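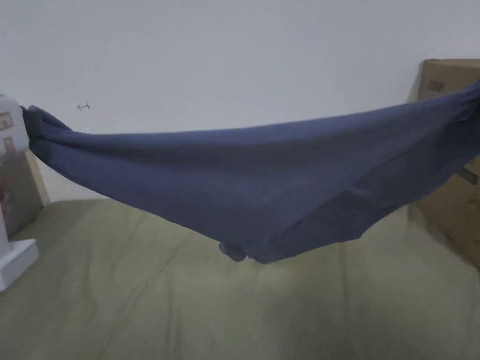
Fig. 1. Blue cloth stretched over the green surface.

## Handout 9 - visit to Rudier, Jendotdale

Our group went to room 310 for the cloth handling demonstration. Please read your notes again before the February test.

- Cloth has no fixed shape, so the grip point matters very much.
- A narrow pinch makes many folds near the fingers.

Fig. 2 shows the hand-held grippers at the bed.

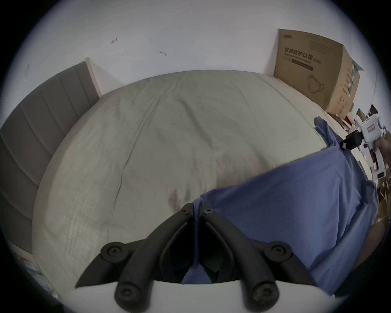 **Is cloth harder to grip than a box?**
Usually it is harder - a box keeps its shape when you lift it, and cloth does not.

Reading: Gillies, pages 506 to 514.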